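Minutes, July, written up by me (Elfriede) from my own scribbles, so shout if I've got you wrong.

We got going at 1645 with me, Jannik Grube, Chu and Orkutov. Avberg sent word they'd miss it. Last month's minutes went through with one fix - the chair budget was 270, and I had typed 205. Sorry, Jannik!

Most of our time went on the shared desks upstairs. Chu wants a sign-up sheet by the door and Orkutov wants people to just ask each other (we went back and forth on this for ages). We're trying the sheet until the next meeting.

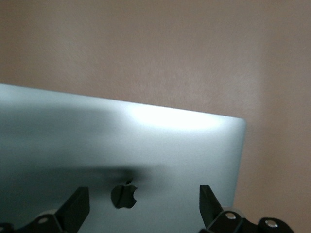
Laptops came next, and I had a lot to say. We've got more than 1000 set aside for replacements and I'd like to spend as little of it as we can. Jannik asked for name stickers on every machine so they stop wandering between desks. Fine by me, but on the silver ones with the dark apple on the back, please stick the label in a corner and leave the logo clear. Chu also brought up glare, and I'm with her - a shiny spot on a pale lid is no fun for whoever sits across from you. Orkutov will try turning two of the desks.

Zirnel's quote for the new lamps hasn't come in. I'll call them again.

To do: Chu prints the sheet, Jannik buys stickers, Orkutov moves desks, I chase Zirnel. We stopped when the coffee ran out. Next meeting same time, same room.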